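Open House at Felton: Two Hours, One Brochure, Some Doubts

Posted October 7, 2019

Felton has been building sectional overhead doors in the same plant since before I started hanging them, and every so often they let the trade in to look. I went because our shop was thinking of switching two of our standard residential lines over to them, and because the sales rep, Leen Srour, had been calling since July.

The tour starts in the lobby, where you get a hard hat, a badge and a folder. The folder is mostly photographs of doors on houses none of my customers could afford. Then you wait. Our group was supposed to go in at ten and went in at twenty to eleven.

The panel line is good. I'll give them that. Steel comes off the coil, gets formed, gets foam put in, and comes out straight. I laid a level on one section from the finished rack and couldn't find fault with it. The hinge stiles were stamped in the right places, which I can't say for the last pallet we got from our present supplier.

The spring room is where I slowed down. Felton buys its wire from Sandent and winds its own torsion springs. The poster on the wall says the premium spring lasts 3 times as long as the standard one. I asked three times as long under what conditions, on what weight of door, and was told the engineering department would have that. Nobody from engineering was on the tour. A longer spring made of heavier wire will outlast a short one, and any installer knows it. What I wanted was the cycle test, and there wasn't one to look at. Leen wrote my question down and says an answer is coming by mail.

We passed a cycle rig on the way out, a full door on a frame with the counter showing 742. I asked when it had been started and got two different answers from two people standing next to each other. Either way, that is less than a year of opening and closing for most families.

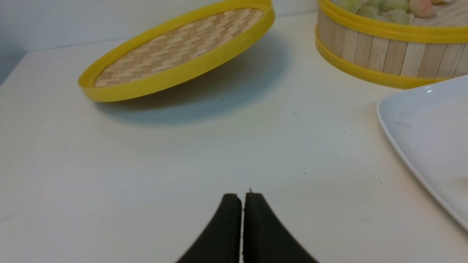

Black gripper fingers over a white tabletop.

After lunch (sandwiches, fine) there was a talk on openers by Tamer Mahasneh from Voto. He is a good speaker and he knows motors. He had a belt drive unit running on a stand and it was quiet, but an opener on a stand with no door attached is always quiet. Put it on a joist over a bedroom with a sixteen-foot insulated door hanging off it and then let me listen. He took that pretty well and offered to loan us a unit for a real install. I plan to hold him to it.

He spent a long time on the phone app. My customers ask me for two things: that the door goes up when they push the button, and that somebody comes out when it doesn't. On the second point he was short on details. Parts orders go through Tarawneh, the regional distributor, and I have waited on Tarawneh before – 32 days for a logic board, with the customer's car on the wrong side of the door for the first of them.

The pricing sheet was handed out at the end, when people were already looking for their keys. Read the freight line. The door price is lower than what we pay now, but the freight is charged per delivery with no break for a full truck, and for a shop our size that eats most of the difference. The warranty covers panels against rust-through and leaves out labor, same as everybody's.

So for now we are not switching. I've ordered 2 doors, one insulated and one not, and they are going on my own garage and my brother-in-law's, where I can hear about it if something rattles. If you are a shop owner and get the invitation, the panel line is worth the drive. Bring your own level, and ask for the spring test in writing before you go.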